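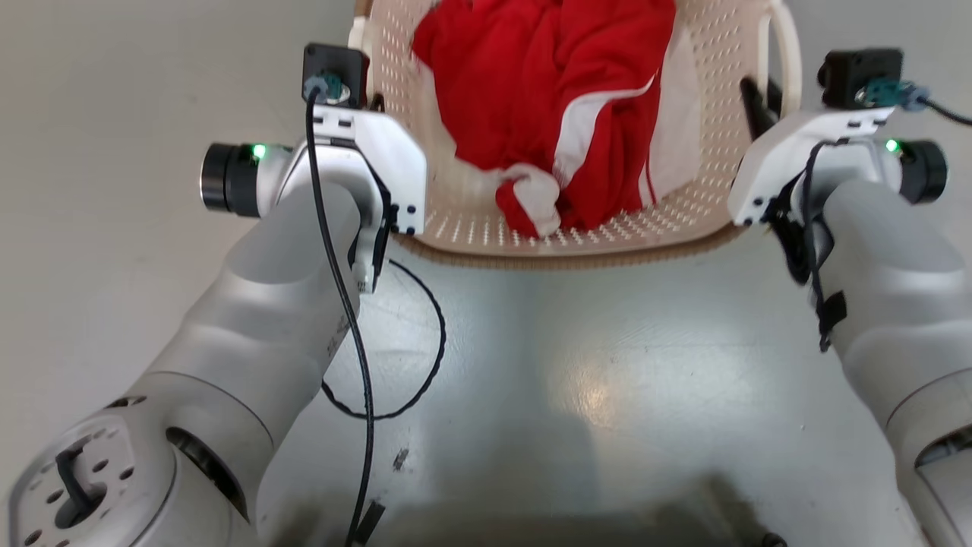
Syafiqah Raju asked whether the beige plastic chairs would be kept once the reading hall reopens, or sent away with the older furniture. The Wijaya Community Library is pleased to confirm that they will be kept. Details follow in this thread.

2/ The library owns 40 plastic chairs. During the April inventory, staff checked each one for cracked seats, loose legs and rough edges. Chairs that passed received a small paper tag under the seat. Please leave the tag in place.

3/ Chairs that did not pass have been set aside behind the stage. They are not available for loan, and patrons are asked not to bring them back into the hall, even for a short program.

4/ The reading hall will open with 23 chairs on the floor. The remaining sound chairs will be stored in the side closet in stacks of no more than five. Taller stacks have tipped in the past and marked the wall.

5/ On the floor: it has a glossy finish and scuffs easily. Chairs must be lifted when moved. Groups using the hall in the evening should return the chairs to their rows before 9 p.m.

6/ Cleaning. Wipe seats and backs with a damp cloth and mild dish soap, then dry them. Scouring pads and bleach are not permitted. The Brindiro spray in the closet is for the windows only.

7/ Danilo Macapagal asked about cushions. Patrons may bring their own. The library does not provide cushions and cannot store them overnight.

8/ Community groups may borrow up to 20 chairs for off-site events, subject to hall bookings. Requests go to the front desk in writing and should include the pickup time, the return time and a daytime phone number. Borrowed chairs must come back clean.

9/ A replacement fund has been set up for the chairs that failed inspection. It currently stands at $475. Contributions may be left at the front desk, and receipts are issued on request.

10/ Correction to post 5: the 9 p.m. time applies to the reading hall. The small meeting room closes at 8 p.m.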